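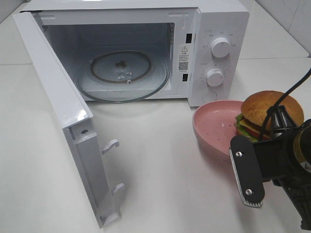
By Darlene Landry
8th April

The Skunasgate Letter, a weekly email covering one end of town and not much beyond it, says it will start charging for part of its output in August. Readers will be asked for £4 a month. The council reports and planning notices stay free, and the longer pieces go behind the payment.

Its publisher, Usto, says the newsletter has 2000 subscribers. Asked how many of them open it in a given week, the company sent a figure of 1034, which it described as "very strong for local". It would not say how that was worked out, or whether someone whose email program loads the message by itself is counted as a reader.

Usto took over the Letter from its founders last year and now runs six titles from one office. Each was promised its own reporter. Four have one. The other two are put together by staff on neighbouring titles, though the sign-off at the bottom of each still reads "written where you live".

Xiaoqing Lu, who edits the Letter, said the paid tier would fund a second reporter in Skunasgate. "We can't keep doing court, council and schools with one person," she said. "People tell us they want more of it, and this is how we'd pay for more of it."

How many people have told them so is harder to pin down. The plan rests on a reader survey carried out by the consultancy Dumitrescu, and Usto has published only a summary. That summary says a majority of those who replied would "consider" paying. It does not give the number of replies, and considering is free.

There is a local example to hand. The Plukov Post tried a similar scheme, also with a new reporter attached, and dropped it before the job was advertised. Its subscribers were refunded.

Lu said the Letter's costs were lower and its readers more loyal. She declined to say how many sign-ups would be needed before anyone was hired, or what would happen to the money if that number was not reached. Usto says terms will be sent to subscribers before the first payment is taken.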